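Call for Participants: Residential Glass and Small Appliance Recovery Program

The Trarcombe Office of Solid Waste and Recovery invites households, small businesses and property managers to apply for a place in the second phase of its curbside recovery program. The program collects container glass and small household appliances separately from the mixed recycling stream and delivers them to the Petum transfer station for sorting.

During the first phase, 1656 households in the eastern collection district took part. The second phase extends the service to the Bajwa neighborhood and to the streets north of the rail line, and adds 54 business accounts. Enrollment opens in December and remains open until all places in a collection zone have been filled.

Background

Glass collected in the mixed stream is often broken before it arrives at the sorting line, and the fragments lower the value of the paper and cardboard collected with it. Small appliances present a separate difficulty. Toasters, hair dryers, desk fans and similar items are not accepted in the mixed stream, but many are placed there, and others go out with the household trash. The City Council has directed this office to test separate collection of both materials before the current hauling agreement comes up for renewal.

The office also supports reuse and recovery projects for bulky plastics, textiles and sporting goods under its general outreach budget. Those projects have their own application process and are not part of this call.
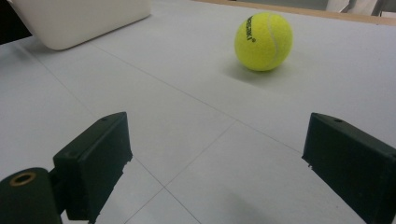
A tennis ball on a white tabletop.

Who May Apply

Applications are welcome from any household that receives weekly curbside collection from the City and is located in one of the 8 collection zones listed on the program map. Renters may apply without the permission of the property owner, provided the building has no more than four units. In larger buildings, the application must be made by the owner or the management company on behalf of the whole building.

Businesses may apply if they occupy a single address and do not already have a private contract for glass collection. Restaurants and bars are eligible but will be assigned to an early morning route, with containers to be set out by 6 a.m.

Current City employees and their households may take part on the same terms as other residents. Employees of the hauling contractor may not enroll in a zone that they serve.

What Participants Will Receive

Each enrolled household will receive one lidded container for glass and one reusable bag for small appliances. Businesses will receive one wheeled cart for glass; a second cart may be requested after the first month of service. All containers remain the property of the City and must be returned if the participant moves or leaves the program.

There is no charge for the service during the second phase. Households that complete the full term and return both surveys will receive a credit on one quarterly utility bill. The amount of the credit will be stated in the enrollment letter.

What Participants Will Be Asked to Do

Participants agree to set out glass every second week and appliances once a month, on the days shown in the schedule for their zone. Bottles and jars should be emptied and rinsed. Lids may be left on. Window glass, mirrors, ceramics, light bulbs and drinking glasses are not accepted and will be left in the container with a notice.

Batteries must be removed from appliances and taken to the drop-off counter at the Petum transfer station. Items containing a battery that cannot be removed should also be brought to the counter. Microwaves, dehumidifiers and any item too large for the bag may be delivered to the station on Saturday during public hours.

Participants will complete a short survey at the start of the program and another at the end. The office may also contact a small number of households by telephone – participation in these calls is voluntary and has no effect on the utility credit.
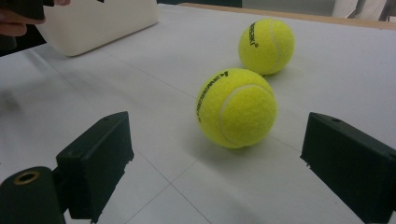
Contamination will be recorded by route and not by address, except where the same container has been refused three times. In that case, the office will write to the participant and offer a visit or a call from program staff. Continued problems may lead to removal from the program, and the place will be offered to the next applicant in the zone.

Collection weights will be recorded using Trarnosis, the route tracking system already in use on City vehicles. No names are entered in the system. Monthly totals for each zone will be posted on the office's web page, and a full report will be presented to the City Council at the end of the phase.

Selection

Places will be assigned in the order in which complete applications are received. In each zone, 51 places are held for households that did not recycle glass at the curb in the past year. Any of these places not claimed by the close of the first enrollment period will be released to the general list. Applicants who cannot be placed will be told in writing and may ask to remain on the waiting list.

How to Apply

Application forms are available at the service desk in City Hall, at all branch libraries and at the Petum transfer station. Forms in large print may be requested at any of these locations. A complete application includes the signed form and a copy of a recent utility bill or lease showing the service address. Business applicants should also attach a copy of their current occupancy permit.

Questions concerning eligibility, zones or accepted materials should be addressed in writing to Haris Qureshi, Program Coordinator, Office of Solid Waste and Recovery, Trarcombe City Hall. Residents who need help completing the form, or who require an interpreter, may ask for assistance at the service desk.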